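The Gear Assembly Bench at Skyrme

Skyrme's bench supervisor in Kundmont has overseen small-gear assembly for the Plukow program since it opened in May. Speaking in the workshop, the supervisor described the work as "mostly a matter of laying things out properly." Each unit begins as a round plate, and the gears are set on it one at a time.
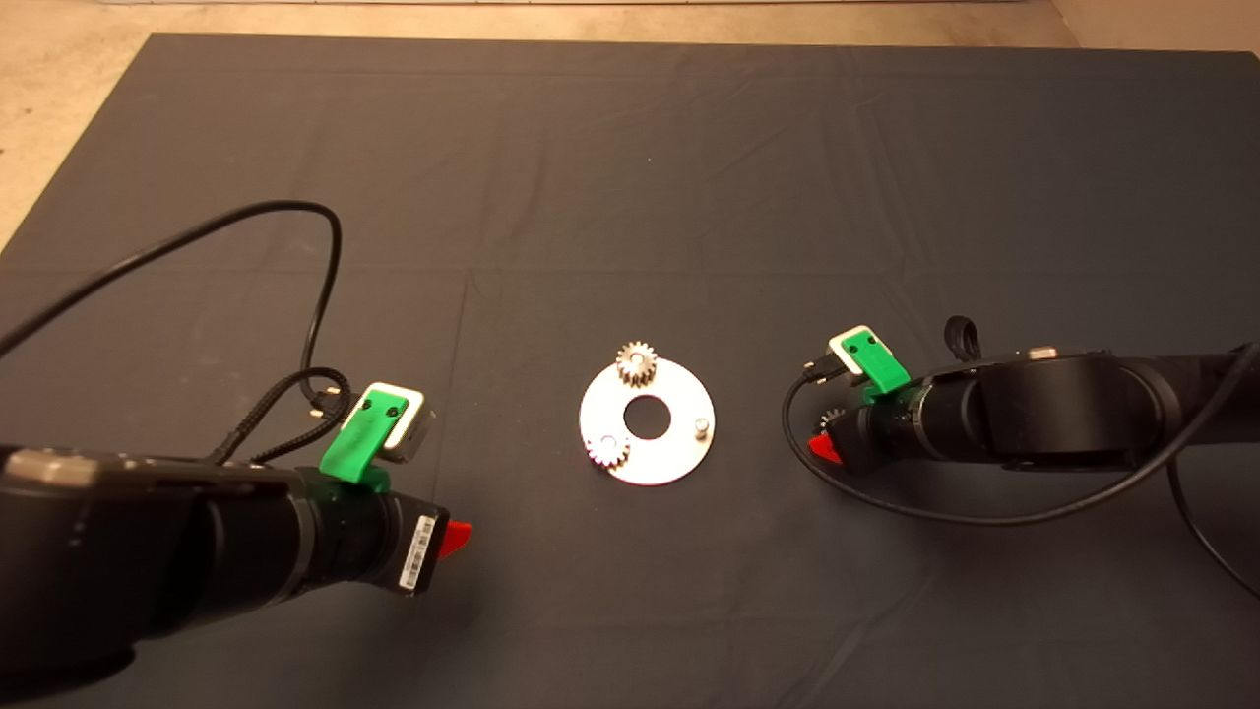 Which part is placed first? The plate, centered on the mat, before any gear is picked up.

The supervisor prefers cloth to a hard top. "A dropped gear stays where it lands," the supervisor said. "We tried bare tables at Emeck and spent our mornings on the floor."

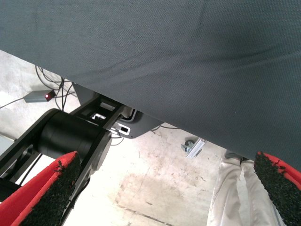 The cloth is taken off each Monday, shaken out and laid again. Creases are tolerated, although the supervisor asks that plates be kept clear of the deepest folds. By the last tally the bench had completed 1,885 units, 174 of them in a single week.
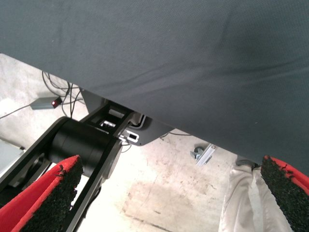 Dark cloth over the work surface, with the concrete floor below.

Asked about the next order, the supervisor said it calls for 700 units on the same plate.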